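3.2 Clearing the Table

The second group of observations concerns what people do with dishes between the end of a meal and the start of washing. Earlier work on household tidying has mostly treated this as a single step, "clearing," with a start time and an end time. Our diaries suggest it is several smaller jobs, often spread over the evening and often shared between people who do not talk about it.

Participants were asked to note each item that left the eating surface, where it went next, and what was still on it. The diary form was adapted from the one used by Inga in the Tarkulska apartments study, with two changes. We dropped the column for time of day, which few people filled in, and we added a column for leftovers. In all, 1,419 entries were usable. An entry was left out if the item could not be identified or if the destination was blank.

Plates behaved differently from bowls and cups. A cup usually went straight to the sink or stayed where it was until morning. A plate was more likely to make a stop on the way. It was set on a tray, stacked on another plate, or moved to the far side of the table to make space. We call these stops "holding places." The tray was the most common holding place in homes where the table and the sink were in different rooms, and the counter was the most common where they were in the same room.

Trays were also used in ways we had not planned for. Several households kept a tray on the table through the whole meal and ate around it. In these homes the tray served as a border: things on it were finished with, and things off it were still in use. One participant in the Cestanholm group wrote that she knew supper was over "when there is more on the tray than on the table." Others used the tray only for serving and carried dirty plates by hand, even when the tray was empty and close by. When asked, they said they did not want to wash the tray too.

Leftover food slowed things down. Plates with nothing on them, or with only crumbs, were moved early and without much thought. Plates with a piece of food still on them were moved late. Small sweet items such as candied fruit, jelly and the last piece of cake stood out here. They were too little to put away in a container and too good to throw out, and the plate under them tended to stay on the table until a person ate the piece or gave up on it. Figure 6 shows a setting of this general kind, with a plate and a tray near each other.

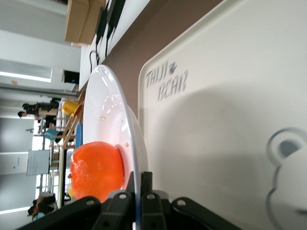 Figure 6. White plate with a rounded orange item resting against it, beside a large white tray printed "TAIJI BEAR," on a brown tabletop.

The surfaces around the table mattered as well. In many kitchens the nearest counter was already taken up by things that had nothing to do with food -- boxes, chargers, cords, mail. Participants did not usually describe these surfaces as full. They described them as "not for dishes," and plates were carried past them to a surface farther away. In the Pongsiri group, two households cleared a counter during the study and went on carrying their plates past it for the rest of the diary period.

We did not find that larger trays led to fewer trips. People with large trays loaded them lightly, and several mentioned being afraid of plates sliding on a smooth surface. A raised edge was named as helpful by some participants and as a nuisance by others, mainly because a plate wider than the flat part of the tray sits at an angle on the rim. Tray shape was not recorded in the December pilot, so the two sets of diaries cannot be compared on this point.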